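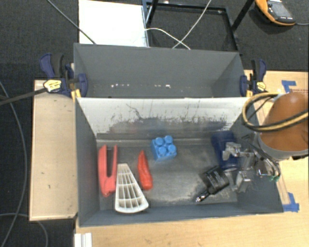
1/ Naroto: notes on the second EP
Fleter comes out in September on Begay. Seven tracks, all cut to tape at Ristolby.

2/ The drums went down first, in mono. Guitars were tracked at half speed for two songs and pitched back up, so the top end sounds thin - intended.

3/ Tempo sits at 88 bpm for side A. Side B opens at 55 and stays there until the last track. 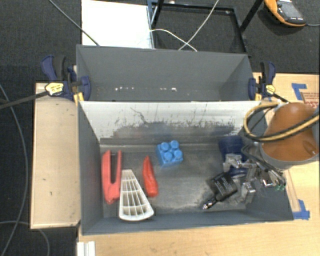 Red clamp, white grille, blue block.

4/ Pressing is 1,639 copies on black vinyl. No coloured variant planned. Downloads are 24-bit, with the gaps between tracks kept as on the record.

5/ Live dates to follow - four-piece line-up, no backing tracks.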